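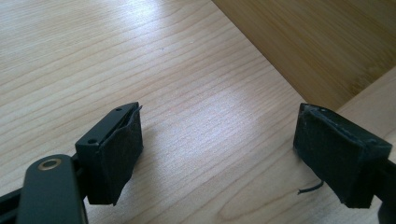
Attachment 1 - colour of the wood, pale light brown

Ticket 241 - Oser table, top feels tacky after oiling
Opened by: Wanting Fang
Handled by: Magdy Helmy, Trutdale furniture care
Status: Closed

Wanting Fang wrote:
Hello, and I hope this is the right place to ask. We have one of your Oser tables, bought second-hand in October from a very nice couple who were moving abroad, and I've become terribly fond of it. I gave it a coat of the Badawi table oil last week, and the top has felt tacky to the touch ever since. Paper sticks to it a little if you leave it overnight. The wood is a pale light brown, but I can't say which version it is, as there was no label left underneath. I'm worried I've spoilt it, and I'd dearly like to keep it pale - my sister's went quite orange and she has never been happy with it.

Magdy Helmy replied:
Hello Wanting, thank you for writing, and please don't worry yet. Tackiness after oiling is one of the most common things we get asked about and it can nearly always be put right. The light colour fits the pale Oser top, though a picture won't tell me how the surface feels, so may I ask a few things? How long did you leave the oil on before wiping it off, was the room heated, and do you know whether the couple had ever put wax on it?

Wanting Fang wrote:
I'm rather embarrassed to say I didn't wipe it off at all! I thought it was meant to soak in. The room is a bit chilly, as we only put the heating on in the evenings. I rang the couple and they did use Prodar wax, but only on the legs.

Magdy Helmy replied:
No need to be embarrassed, plenty of people do just the same. What's left on top is oil that had nowhere to go. Please try this:

1. Warm the room to 20 degrees and keep it there for the day.
2. Put a very small amount of fresh Badawi oil on a lint-free cloth and rub it over the tacky parts, going with the grain. It sounds backwards, I know, but it loosens the old layer.
3. Wait 6 minutes, then wipe everything off with clean dry cloths. Keep changing them until they come away dry.
4. Leave it for two days with nothing standing on it.

Lay the used cloths out flat outdoors to dry before you throw them away. Oily cloths left in a heap can heat up and catch fire. Try a corner first, and leave the legs alone.

Wanting Fang wrote:
Done, and what a difference! It feels smooth again, and the colour is just as it was. One spot near the end was still slightly sticky, so I did that bit once more - all fine now. Thank you for being so patient with me.

Magdy Helmy replied:
Lovely news. It won't want oiling again until it starts to look dry. Closing this one, but do write back if the spot returns.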